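How to Strip an Old Desktop Tower for Parts

By Kartini Nasution
27 October 2026

My neighbor Anisa Majimbun brought me an old tower last week that had been sitting under her sewing table, and she wanted to know whether anything in it was worth keeping. I love this kind of afternoon. You need a Phillips screwdriver, a few small cups for screws, a soft brush, and a bit more patience than you think.

Shut the computer down, unplug it from the wall, and hold the power button in for a few seconds. Then lay the case on its side, slide the panel off, and touch bare metal on the chassis before you reach for anything else.

1. Learn your way around

Give yourself a few minutes just to look. Find the memory slots with their little latches, the drive in its blue plastic caddy, and the light blue data cable that plugs in near the edge of the board.
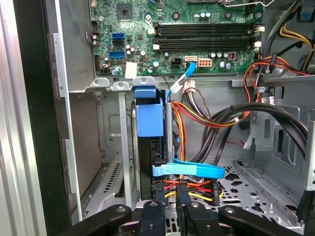
I like to draw a quick map on scrap paper at this point, with an arrow for every plug. It feels fussy, I know! But I once spent most of an evening hunting for the home of one tiny connector, and a pencil sketch would have saved me all that grumbling.

2. Memory and processor

Press the latches at the ends of each slot outward and the memory stick will lift up for you. Hold it by the edges and tuck it into an anti-static bag.

For the processor, take off the cooler first, then push the lever down and out and let it swing up. Lift the chip straight up (no sliding, no tilting) and keep your fingers and your brush well away from the gold pins. If you still have the plastic socket cover, snap it back on.
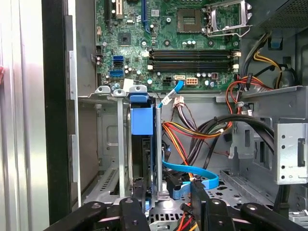

The socket with its bracket open, and the four memory slots empty.

3. Cables and the drive

Work on one plug at a time and always pull on the plug itself, never on the wires. The big power connectors have a clip on the side that you squeeze as you pull, and they can be stubborn after years in place. Cut zip ties with small blunt snips, pointing away from the wires. 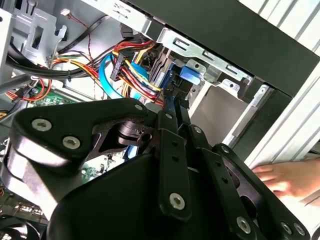

4. Clean and put away

Brush the dust out of the corners, working outdoors if you can. Label every bag with what's in it and the month, so mine all say "October" now. Anisa took the drive home to copy off 854 family photos, and I kept the memory for my parts drawer.

Last updated: 27 October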